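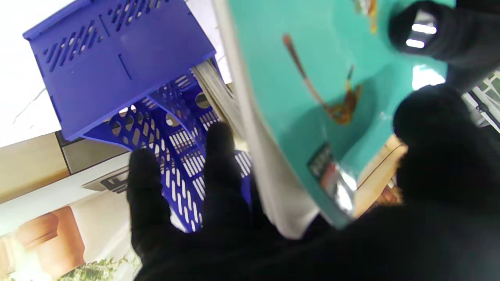
# Préhenseur Paltis 14

Main mécanique multidoigt à revêtement souple pour la manutention d'objets plats, reliés ou empilés : livres, dossiers, boîtes d'archives. Fabrication Jallitz, distribution Benjelloun. Référence catalogue : 1346.

## Caractéristiques

| Paramètre | Valeur |
|---|---|
| Masse, bride comprise | 1346 g |
| Charge en prise pincée | 8 N |
| Charge en prise enveloppante | 25 N |
| Alimentation | 24 V CC |
| Caméra de poignet | incluse, orientée vers la paume |
| Finition | noir mat |

## Prise des livres

Le volume peut être saisi par un coin, entre un doigt et la paume. L'effort est réglé doigt par doigt. Sur les couvertures brillantes, réduire la vitesse de fermeture et conserver le seuil de glissement d'usine.

Le retrait d'un ouvrage rangé contre un classeur ajouré demande une approche oblique : un bout de doigt présenté perpendiculairement à la paroi peut s'engager dans les perforations. Le profil « rayonnage » du logiciel Lomuvside applique cette approche par défaut.

## Limites d'emploi

- Feuilles isolées : non prises en charge.
- Dos de plus de 25 mm : prise enveloppante obligatoire.
- Reflets sur étiquettes métallisées : désactiver l'exposition automatique de la caméra.

## Fourniture

Préhenseur, câble de 8 m, bride, jeu de bouts de doigts de rechange, licence Lomuvside pour un poste. L'adaptateur pour bras à bride non normalisée est vendu séparément. Délai : 14 jours ouvrés.

Contact technique : Ojārs Ozoliņš. Devis et pièces détachées : Baltasar Peñalver.

Fiche mise à jour le 2018-08-14.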